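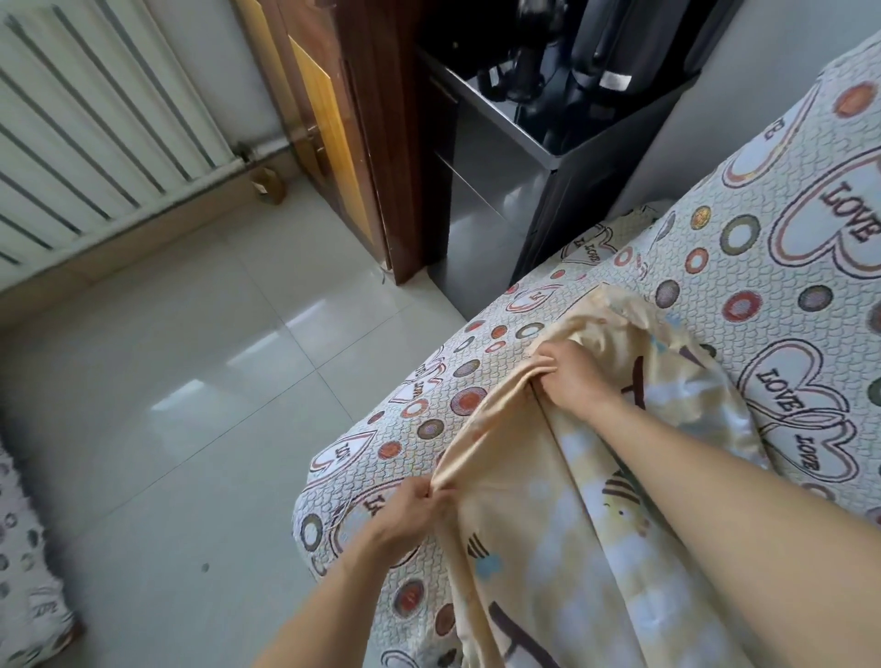
**Category: Recording / Bedding tasks**

## 4. Recording a duvet session for Skomodik

Okay, this is the section I get the most messages about, so I've rewritten it for the November release. Skomodik learns from head-view video of plain old human hands, and bedding is where it's pickiest. Our first grasp model was trained on 2246 clips, and most of what it got wrong went back to how we'd recorded the pinch – so please take your time with these steps!

1. Roll your sleeves up past the elbow and take off any watch or rings. The hand tracker (we use Nister) likes bare forearms a lot more than cuffs.
2. Pick a cover that looks different from whatever is under it. Two busy prints are fine. A pale yellow cover with bees on it over a bedspread full of rings and hearts has worked great for me, even though it made my eyes hurt on playback.
3. Put on the head mount and tilt it down until both hands stay in view when you reach across the mattress. Check the preview in Kovton before you start.
4. Press Record, then hold your hands still over the bed for 2 seconds.
5. Take hold of the cover in two spots along its length, one hand nearer to you and one farther along. Pinch a real fold between thumb and fingers. Flat palms don't get labeled as a grasp.
6. Pull and adjust at your normal speed. If a fold slips, just grab it again and keep going (we want those!).
7. Let go with both hands, step back and press Stop.
8. Do 6 takes per cover, bunching it up differently before each one.

**Note:** Shiny floor tiles throw window light right back at the camera, and satiny fabric can do it too. If the preview flickers, set the exposure lock to 700 in Kovton and leave it there for the whole session. Changing it between takes makes the Frandsen labeler treat them as separate rooms, and then you get to merge them by hand. Ask me how I know.

**Caution:** You'll be looking down at the bed most of the time, so clear the floor along that side before you put the mount on. Watch for door stoppers and radiator pipes if you have to walk around to the other end.

**Caution:** Don't trim the clips yourself. The labeler needs the still part from step 4 to find your hands, and it'll reject the file without it.

When all your takes show up in the Kovton session list, go on to section 5 for uploading.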